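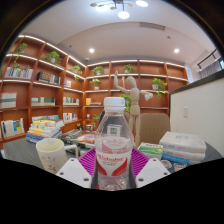
Slide 1: Water bottle and flowered mug, with the books behind

Good evening, and thank you all for coming out to the Delbridge reading room. I'm going to leave this first slide up for a while, so get comfortable and finish your coffee if you brought one.

(Wait for the back rows to settle.)

My subject tonight is the table you read at, and how it fills up. I love a table like this one — a white mug with little red flowers on it, a bottle of water, books in two stacks and a magazine or picture book left open at the back. Somebody could sit down there and be happy until supper, I think.

Ask: who has a table like this at home? Let people answer. Valdemar Grímsdóttir will probably tell the one about her aunt's dining table, last cleared in 1964, and she should be allowed to tell all of it.

Then on to the stacks. The left one is piled every which way, yellow and blue and orange, and I have a soft spot for it. My own rule, which I break weekly, is to keep no more than 9 books within reach and send the others back to the shelf. When Ashraful Bandara and I sorted the Kourkoulas donation in April we had nearly 400 books on two tables, and we still stopped to read.

Drinks: a screw cap is a fine thing near paper. Mugs go on the side away from your elbow. Tell the story of the tea and the atlas, but keep it short this time.

Next slide, the Ulletti shelves.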